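2020년 2월 18일 제출
과목: 영상산업의 이해 (담당 레메디오스 미란다 교수님)
제목: 작은 애니메이션 스튜디오의 주인이 바뀌면 무엇이 달라지는가 — 시쿠스(Cikus)의 경우

## 1. 시작하며

저는 어릴 때부터 영화가 끝나고 올라가는 자막을 끝까지 보는 아이였습니다. 부모님은 먼저 일어나 겉옷을 입고 계시는데 저 혼자 앉아서 조명 팀, 머리카락 팀, 군중 팀 같은 이름을 읽고 있었지요. 그때부터 궁금했던 것이 하나 있습니다. 맨 앞에 나오는 회사 로고가 왜 자꾸 바뀌는가 하는 것이었습니다. 만든 사람들 이름은 그대로인데 앞의 로고만 달라질 때가 있었고, 반대로 로고는 그대로인데 뒤의 이름이 거의 다 바뀌어 있을 때도 있었습니다.

교환학생으로 바예호(Vallejo)에 와서 이 수업을 듣게 되었을 때, 과제 주제를 정하는 데에는 오래 걸리지 않았습니다. 학교에서 버스로 갈 수 있는 곳에 시쿠스가 있었으니까요. 시쿠스는 원래 독립 스튜디오였다가 배급사 위비츠(Wivitz)와 오래 함께 일했고, 그 위비츠가 통째로 프론디츠(Pronditz)에 넘어가면서 얼떨결에 큰 집안의 식구가 된 곳입니다. 스튜디오가 팔린 것이 아니라 스튜디오의 지분을 가진 배급사가 팔렸다는 점이 저에게는 무척 흥미로웠습니다. 정작 그림을 그리는 사람들은 계약서 어디에도 서명한 적이 없는데 회사 메일 주소가 바뀌어 있더라는 이야기를 들었거든요.

이 보고서에서는 주인이 바뀐 뒤 시쿠스의 작품 편성과 제작 방식, 그리고 사람들의 일상이 어떻게 달라졌는지를 정리해 보려고 합니다. 경제학적으로 엄밀한 분석은 제 능력 밖의 일이라서, 주로 만난 분들의 말씀과 빌려 본 자료에 기대었습니다. 미리 너그러운 마음으로 읽어 주시기를 부탁드립니다.

## 2. 조사 방법

조사는 9월에 시작했습니다. 처음에는 설문지를 만들어 여러 스튜디오에 돌릴 생각이었는데, 답장이 거의 오지 않아서 계획을 접었습니다. (지금 생각하면 설문 문항이 너무 길었습니다. 제가 받았어도 답하지 않았을 것 같아요.) 그래서 한 회사를 깊이 보는 쪽으로 방향을 틀었고, 미란다 교수님께서 시쿠스의 프로듀서 솔레다드 아란다 씨를 소개해 주셨습니다.

면담은 모두 세 분과 했습니다. 제작 일정을 맡고 있는 아란다 씨, 초기부터 감독으로 일해 온 보니파시오 이바라 씨, 그리고 위비츠에서 배급 일을 하다가 지금은 대학에서 가르치시는 카예타노 베르무데스 선생님입니다. 녹음은 허락을 받고 했으며, 인용한 부분은 번역해서 다시 보여 드리고 확인을 받았습니다. 번역은 같은 조의 베고녜 모야가 전부 다시 읽어 주었습니다. 제 스페인어로는 농담과 불평을 구별하지 못할 때가 많아서 모야의 도움이 정말 컸습니다.

그 밖에 참고한 자료는 시쿠스가 펴낸 소식지 묶음, 위비츠 시절의 배급 일정표, 그리고 이바라 감독님이 빌려주신 장편 「등대지기의 겨울」의 스토리보드 206쪽입니다. 스토리보드는 복사가 금지되어 있어서 학교 도서관 열람실에 앉아 손으로 메모했습니다.

## 3. 주인이 바뀌기 전

시쿠스는 장편만 만드는 회사가 아니었습니다. 광고 애니메이션으로 월세를 내고, 그 사이사이에 장편을 준비하는 곳이었다고 합니다. 이바라 감독님은 그 시절을 이렇게 떠올리셨습니다.

> "오전에는 요구르트가 춤을 추게 하고 오후에는 우리 영화를 그렸습니다. 요구르트 쪽이 돈은 훨씬 많이 줬어요."

위비츠와 손을 잡은 뒤로는 사정이 좋아졌습니다. 위비츠는 제작비 일부를 미리 대고 그 대신 배급권과 지분을 가져갔습니다. 작품이 정해진 간격으로 나오기 시작한 것도 이때부터입니다. 베르무데스 선생님 말씀으로는, 배급하는 입장에서 가장 고마운 스튜디오는 걸작을 내는 곳보다 약속한 계절에 약속한 영화를 내는 곳이었다고 합니다. 극장과 미리 이야기할 수 있고, 학교 방학에 맞추어 포스터를 붙일 수 있으니까요.

다만 이 간격을 지키느라 생기는 문제도 있었습니다. 한 작품의 후반 작업과 다음 작품의 이야기 개발이 늘 겹쳤습니다. 아란다 씨는 벽에 색연필로 그린 일정표가 있었는데 두 작품이 겹치는 구간을 직원들이 "터널"이라고 불렀다고 말씀하셨습니다. 터널에 들어가면 점심시간에도 서로 다른 영화 이야기를 하느라 대화가 꼬였다고요. 저는 이 표현이 마음에 들어서 조 회의에서도 한동안 썼습니다.

## 4. 프론디츠로 넘어간 뒤

### 4.1 편성의 변화

가장 먼저 달라진 것은 개봉 일정입니다. 프론디츠는 이미 가족 영화를 만드는 스튜디오를 여럿 가지고 있었습니다. 같은 방학에 같은 집안 영화끼리 부딪치는 일은 피해야 하니, 새로 들어온 시쿠스의 작품이 뒤로 밀린 것은 어찌 보면 자연스러운 일입니다. 이바라 감독님의 다음 장편은 개봉일이 2번 옮겨졌고, 제가 면담하던 시점에는 새 날짜를 기다리고 계셨습니다.

저는 이 대목에서 감독님이 화를 내실 줄 알았습니다. 그런데 의외로 담담하셨어요. 늦어진 덕분에 마음에 걸리던 둘째 막을 고칠 시간이 생겼다고 하셨습니다. 대신 홍보를 맡은 분들은 이미 만들어 둔 달력과 엽서를 창고에 쌓아 두어야 했고, 그것이 회사 안에서 꽤 씁쓸한 일로 남아 있다고 합니다.

장편이 비는 동안 들어온 일이 시리즈입니다. 프론디츠의 온라인 서비스에 올릴 26화짜리 작품이고, 한 화의 길이는 23분입니다. 극장용 한 편에 온 힘을 쏟던 사람들에게 이것은 호흡이 전혀 다른 일이었습니다. 장편에서는 한 장면의 안개를 몇 주씩 다듬을 수 있지만 시리즈에서는 안개를 한 번 잘 만들어 여러 화에 나누어 써야 하니까요. 배경 팀에서는 이런 재사용을 "냉장고 반찬"이라고 옮길 만한 말로 부르는데, 모야와 저는 이 번역을 두고 한참 웃었습니다.

### 4.2 승인 절차의 변화

두 번째로 달라진 것은 누가 "좋다"고 말하는가입니다. 위비츠 시절에는 배급 담당자 한 사람이 와서 시사실에 앉아 있다가 밥을 먹고 돌아갔다고 합니다. 베르무데스 선생님이 바로 그 담당자였던 때도 있습니다. 선생님은 본인이 낸 의견 가운데 받아들여진 것이 거의 없었다며 즐겁게 말씀하셨습니다.

프론디츠에서는 이야기, 디자인, 음악, 상품화 부서가 각각 의견을 보냅니다. 의견은 문서로 오고, 문서마다 답을 달아야 합니다. 아란다 씨는 답을 다는 일만 하는 직원을 새로 뽑았습니다. 처음에는 모두가 불평했지만, 의견이 글로 남으니 나중에 말이 바뀌는 일은 줄었다고 합니다. 같은 장면을 두고 두 부서가 정반대의 의견을 보내온 적도 있는데, 그럴 때는 두 문서를 나란히 붙여 돌려보내면 며칠 뒤 조용해진다는 요령도 알려 주셨습니다.

### 4.3 사람들의 변화

직원들의 이동에 대해서는 조심스럽게 쓰려고 합니다. 면담한 분들이 동료의 이야기를 전해 주신 것이어서 당사자에게 확인하지 못한 부분이 있습니다. 공통으로 나온 말은, 합쳐진 직후보다 시간이 좀 지난 뒤에 나간 사람이 많았다는 것입니다. 처음에는 다들 지켜보자는 마음이었고, 개봉일이 다시 옮겨졌을 때 마음을 정한 사람들이 있었다고 합니다.

반대로 들어온 사람도 있습니다. 큰 회사의 복지와 안정된 계약을 보고 온 젊은 애니메이터들입니다. 이바라 감독님은 이분들이 시리즈의 빠른 호흡을 오히려 편안해한다며, 자신이 배우는 쪽이 되었다고 하셨습니다. 저는 이 말씀을 들을 때 감독님 표정이 참 좋았다고 메모장에 적어 두었습니다.

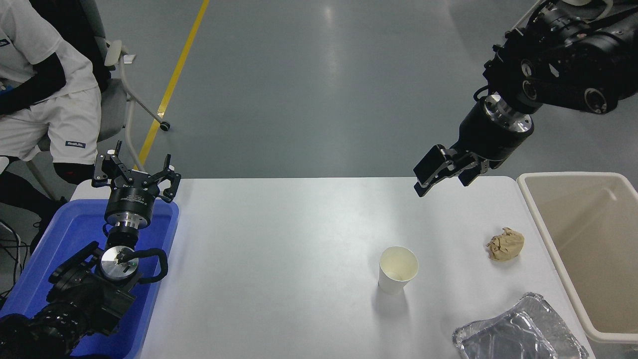

## 5. 스토리보드를 읽으며 느낀 점

이 부분은 원래 계획에 없었는데, 열람실에서 보낸 시간이 아까워서 넣습니다. 「등대지기의 겨울」은 위비츠 시절의 마지막 장편입니다. 스토리보드 앞쪽에는 여백에 적힌 글씨가 아주 많습니다. 대사를 고친 흔적도 있고, 누군가 배고프다고 적어 놓은 것도 있고, 등대지기의 장갑이 왼손이었는지 오른손이었는지를 두고 글씨체가 다른 세 사람이 다툰 흔적도 있습니다.

뒤로 갈수록 여백의 글씨가 줄어듭니다. 저는 처음에 이것을 회사가 바뀌어 분위기가 굳은 증거라고 생각하고 신이 나서 초고에 썼습니다. 그런데 이바라 감독님께 여쭈어 보니, 뒷부분을 그릴 무렵에 의견을 컴퓨터로 주고받기 시작해서 종이에 쓸 일이 없어졌을 뿐이라고 하셨습니다. 초고의 그 문단은 전부 지웠습니다. 자료를 볼 때 제가 보고 싶은 것을 먼저 정해 두면 안 된다는 것을 꽤 부끄럽게 배웠습니다.

그래도 이 스토리보드에서 얻은 것이 있습니다. 등대지기가 배를 기다리는 긴 장면이 있는데, 대사가 한 줄도 없습니다. 그리고 그 장면 위에 "절대 줄이지 말 것"이라고 굵게 적혀 있습니다. 완성된 영화를 다시 보니 정말로 그대로 남아 있었습니다. 아란다 씨에게 요즘 같으면 이 장면이 살아남았겠느냐고 여쭈었더니, 잠시 생각하시다가 "살아남았겠지만 답을 다는 문서가 길었을 것"이라고 하셨습니다.

## 6. 토론

조 안에서도 의견이 갈렸습니다. 모야는 시쿠스가 잃은 것이 더 크다고 봅니다. 개봉일을 스스로 정하지 못하는 스튜디오는 결국 어떤 이야기를 할지도 스스로 정하지 못하게 된다는 것입니다. 특히 시리즈가 잘되면 장편으로 돌아갈 명분이 약해진다는 점을 걱정했습니다. 저도 이 걱정에는 고개가 끄덕여집니다.

저는 조금 다르게 생각합니다. 독립이던 시절에도 시쿠스는 자유롭기만 한 곳이 아니었습니다. 광고주가 있었고, 월세가 있었고, 터널이 있었습니다. 누구의 눈치를 보는지가 달라진 것을 곧바로 자유를 잃은 것으로 읽으면 예전의 어려움이 너무 쉽게 지워지는 것 같습니다. 다만 개봉이 또 밀린다면 제 생각도 바뀔 수 있습니다.

베르무데스 선생님께 두 의견을 다 들려드렸더니, 배급사에서 일할 때는 모야처럼 생각하는 사람이 무서웠고 저처럼 생각하는 사람이 편했다고 하셨습니다. 칭찬인지 아닌지 아직도 잘 모르겠습니다.

## 7. 한계와 남은 일

가장 큰 한계는 프론디츠 쪽의 이야기를 듣지 못한 것입니다. 홍보 부서에 면담을 청했으나 공개된 보도자료를 참고해 달라는 답을 받았습니다. 그래서 편성을 미룬 이유는 시쿠스와 위비츠 쪽 사람들의 설명에만 기대고 있습니다. 제작비와 흥행 수입도 구할 수 있는 자료가 서로 맞지 않아 본문에 싣지 않았습니다.

면담 대상이 모두 경력이 긴 분들이라는 점도 아쉽습니다. 새로 들어온 애니메이터를 만나고 싶었는데 시리즈 마감과 겹쳐서 약속이 자꾸 미루어졌습니다. 다음 학기에 모야가 이 주제를 이어서 조사하기로 했고, 제가 모은 녹음 기록과 메모는 면담하신 분들의 동의를 받아 모두 넘겨줄 예정입니다. 배급 일정표는 베르무데스 선생님께 돌려드려야 해서 필요한 부분만 옮겨 적어 두었습니다.

## 감사의 말

바쁜 마감 중에도 커피를 내어 주신 솔레다드 아란다 씨, 소중한 스토리보드를 선뜻 빌려주신 보니파시오 이바라 감독님, 제 엉뚱한 질문에 늘 길게 답해 주신 카예타노 베르무데스 선생님께 감사드립니다. 초고를 읽고 빨간 펜을 아끼지 않으신 레메디오스 미란다 교수님께도 감사드립니다. 3장의 순서를 바꾸라는 말씀은 따랐고, 5장을 빼라는 말씀은 고민 끝에 따르지 못했습니다.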